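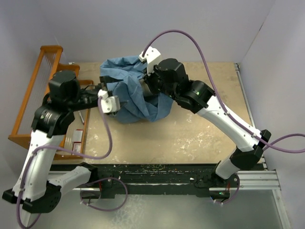 Blue cloth, bunched up, dark gray piece showing between the folds.

Shop notebook, December
Fernument, revolve and scene shift, Holtatville shop

Started 8 a.m. Picking up from the last entry, where the revolve was turning under power but stopping in a different place every time. Goal for today was to get repeatable stops, quiet the deck down, and get the drive written up well enough that the run crew at the Fuchs can look after it once it leaves us.

Stops first. The revolve makes quarter turns all through Act One, 90 degrees each, and the harbor wall has to line up with the fixed stairs at the end of every one. Yesterday it was overshooting on the way out and falling short on the way back. I had blamed the Trumex controller and spent too long in the menus. Took the access panel up this morning and watched the belt instead. The belt was slipping on the drive wheel at the start of each move. You could see the chalk mark on the belt walk away from the chalk mark on the wheel.

Tightened the tensioner one full turn. Better. Another half turn, and the marks stayed together. I would not go past this. The motor plate is bolted through a single layer of ply and it was starting to bow. Added a second layer under the plate, glued and screwed, and a strap across the back. Left that to set and went on to other things.

Ramp settings, for the record. Acceleration was at 3000 and deceleration was the same. With the harbor wall on, that is too quick a stop and the wall rocks. Set deceleration to 4000 (on the Trumex, a bigger number is a longer ramp, the opposite of the old unit, and I got it backward again). Wall still moves at the top but it settles before the light change. Left acceleration at 3000. The music gives us plenty of time on the stop and none on the start, so I don't want to slow the front end.

Saved these as preset 9. Presets 1 through 8 are old tests and should be ignored. I will clear them before load-out so nobody at the Fuchs calls one up by mistake. Not done yet.

Noise. Three separate noises, and I had been treating them as one.

The tick is a caster. Marked each caster with tape and turned the deck by hand until it ticked. The wheel has a flat spot, probably from the deck sitting loaded over the break. Swapped it from the spares. The tick is gone.

The groan is the deck skin rubbing on the surround at upstage left. The gap closes up there when someone stands on the edge. Planed the surround back along that section and waxed it. Gone with one person standing there. Need to try it with the full dockside group, which is the heaviest load in the show and all of it on one side.

The hum is the motor and it will stay. Lined the motor box with carpet scraps, pile side in, and left the vent open at the back. From the far end of the shop it can be heard in silence and not under a piano track. Every move but one is under music. The exception is the end of the lighthouse scene, where the stage manager's notes call for the turn to finish in quiet. Asked if that cue can start two bars earlier. Waiting on an answer.

Lunch, then back to stops with the plate glued up.

Ran quarter turns back and forth with the bare deck. Lined up every time to the width of the tape line. Then put the harbor wall on and ran them again. The first few were good, then it crept downstage a little with each move. Checked the belt, no slip. Checked the pivot and found it: the center bearing flange had one loose bolt and the whole deck was shifting on it. That bolt has no lock nut. The other bolts do. I must have run short that afternoon and meant to come back. Put the right nut on, tightened them all in a cross pattern, painted a stripe across each nut and onto the flange so we can see at a glance if one turns.

After that, no creep. Ran the full Act One sequence in order, with pauses as written in the cue sheet. Good. Ran it again with no pauses to warm the motor up. It got warm to the hand, not more than that, and it held its stops.

Still do not have a proper home position. At the moment we line up the paint marks by eye and press zero. This is fine in the shop with the work lights on. It will be less fine in the dark at the Fuchs after an intermission with people walking on the deck. The plan is a switch under the edge and a small steel tab on the underside of the deck. Switch is here, the tab needs making. Do not mount the switch on the surround, which flexes. Mount it on the base frame.

Emergency stop. Tested both buttons, the one at the operator's position and the one in the wing. Both cut the drive. After a stop, the Trumex comes back asking whether to resume the move. The answer should always be no. Clear it, check the deck by eye, go to home, then start from the next cue. I want this on a card beside the controller in large print. The deck coasts a little after an emergency stop with the wall on, and the card should say that too, so the crew keep their feet clear until it has come to rest.

Scene shift, other items:

Stairs unit. Brakes hold on our concrete. The Fuchs has painted ply over sprung floor and I do not trust them there. Packing rubber wedges.

Harbor wall. The hinge pins rattle. Wrapped them in one layer of tape as a stopgap. Proper sleeves would be better. The scenic painter also wants the lower edge back for touch-up where the deck has been scuffing it, so do both at once.

Lighthouse door. Sticks when the revolve is in the second position and swings free in the others. The deck is a bit high on that side. Shim the frame, leave the door alone. Somebody had already started sanding the door. Please stop.

Ticket booth counter. Top is screwed from above and the heads catch sleeves. Countersink and fill.

Masking. The black legs we have are short for the Fuchs, going by their drawing. Called to ask whether they have their own. They do, but they want them left where they hang.

Order of load-out, as it stands: base frame first, then deck wedges in number order, then the drive box, then wall and stairs. The drive box must not go on the truck under anything. Last show it rode under the platforms and the controller door was bent when we got it out. Label goes on all sides this time.

The deck wedge numbers have been painted over on two of the wedges. I wrote them back in marker on the underside. If the wedges go together in the wrong order the bolt holes nearly match, and you can waste an hour before noticing.

For tomorrow:
Make the steel tab, mount the home switch, rerun Act One from home.
Load the deck on one side and check the upstage left gap.
Clear the old presets, write the card.
Check paint stripes on the flange nuts before the first move.
Answer on the lighthouse cue.

Act Two has not been run with the wall at all yet. It has fewer moves but one of them is a half turn in the other direction, and the cable to the practical lamp on the wall needs enough slack for it. Measure that before powering anything. Power off at the wall and panel back down at 6:40 p.m.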